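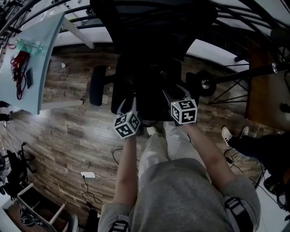
Hand-held grippers, each capped with a patterned cube, at the Elov workshop on Wednesday.

Elov opened its workshop to visitors on Wednesday, 18 Jan 2023, and let them try the hand-held grippers its staff use to record tasks for robot arms.

The company, which rents the ground floor of the Plukard building, took in 23 people over the afternoon in small groups. Most came from businesses nearby. A few were students from the evening electronics class, and one couple said they had seen the sign from the bus stop.

Each group got a short talk from Kausar Mirani, who runs the recording work, and then went to the floor to watch and take a turn.

A person wearing the equipment holds one gripper in each hand and does an ordinary job with it, such as folding a cloth or putting lids on boxes. Cameras record the movement. The black and white patterns on the cubes let the software work out where each gripper is and which way it is turned. The recordings are later used to train a pair of robot arms to do the same job.

"People expect to see a robot doing everything by itself," Mirani said. "What we do all day is closer to housework. You pick up a thing, you put it down, you do it again, and you try not to rush."

She said a new operator needs a few days before the recordings are good enough to keep. The usual mistake is moving too fast. Another is reaching across with the wrong hand, so that one gripper hides the other from the camera.

Elov has collected recordings of 10 household and packing tasks so far. The first one, sorting cutlery into a tray, took 2000 separate tries before the team was satisfied with it. Mirani said later tasks have needed fewer.

Visitors who wanted a turn were asked to move a set of plastic cups from one side of a table to the other and stack them. Several found it harder than it looked. Lionel Hollis, who owns a hardware store two blocks away, dropped his first cup and then got the whole stack up on the second try.

"You lose the feeling in your fingers," Hollis said. "I kept squeezing and I couldn't tell if I had hold of it. After a minute or two you start looking at the tips and it comes to you."

Hollis said he had come to find out whether a machine could help with filling small parts orders, a job he now does himself after closing. He was told that screws and washers are still too small for the grippers Elov uses. He said he would ask again next year.

Beryl Yeoman, a retired seamstress, spent longer on the floor than anyone else in her group and asked to try folding a dish towel. She got it into quarters, though the corners did not line up.

"I'd want to press it before I put it away," she said. "But I've had apprentices who did worse."

Yeoman also asked what would happen to people who fold and pack for a living. Keith Mellor, who manages the workshop, said the company's only paying customer, a laundry supply firm called Ghorbani, wants the arms for a night shift it has not been able to staff. He said he could not speak for what other firms might do.

"That's a fair question and we get it every time," Mellor said. "I can tell you what this customer asked us for. I can't tell you what the whole trade will look like."

Ghorbani has agreed to take one pair of arms on trial. Mellor said the trial is planned for August and will cover a single job, moving folded towels from a table into bins. A worker will be on hand to stop the arms and clear up when something goes wrong.

The second half of each visit was a demonstration of the arms, which stand in a separate room behind a low barrier. They were set to put lids on food boxes. In the session this reporter watched, the arms closed 7 boxes and stopped at the next one when the lid slipped sideways. An engineer reset them by hand, and the demonstration went on with a fresh box.

Mirani told the group that stops of that kind are common. She said the team keeps the failed runs and goes through them on Friday mornings to decide which parts of a task need more recordings. A lid that slips in the same way several times usually means the operators have all been holding it in the same place, and the arms have never been shown what to do when it moves.

Asked how long an operator works at a stretch, she said sessions are kept short and people trade places. The grippers are not heavy, she said, but arms and shoulders get tired from being held out in front of the body. Operators can do some of the tasks sitting down.

Malcolm Hulme, who teaches the evening electronics class, brought four of his students. He said they had read about this kind of training but had not seen it done.

"They wanted to know about the software, and they ended up talking about cables and batteries," Hulme said. "That's good for them. Most of the job is getting the equipment to stay working until lunch."

Two of the students asked about paid work. Mellor said Elov expects to hire operators in the spring and that no degree is required. Applicants will be asked to do a trial session with the grippers and to keep simple written notes on each recording.

The company also plans to start on a new set of kitchen tasks with Himov, a maker of storage containers, which is supplying boxes and jars in different sizes. Mellor said opening jars will be left until last.

Wednesday's open day was the first Elov has held. Mellor said there will be another once the towel trial is under way, with more time set aside for visitors to use the grippers. Groups from schools and local businesses can ask for a visit before then by leaving their details at the Plukard front desk. Visits are free and are limited to six people at a time.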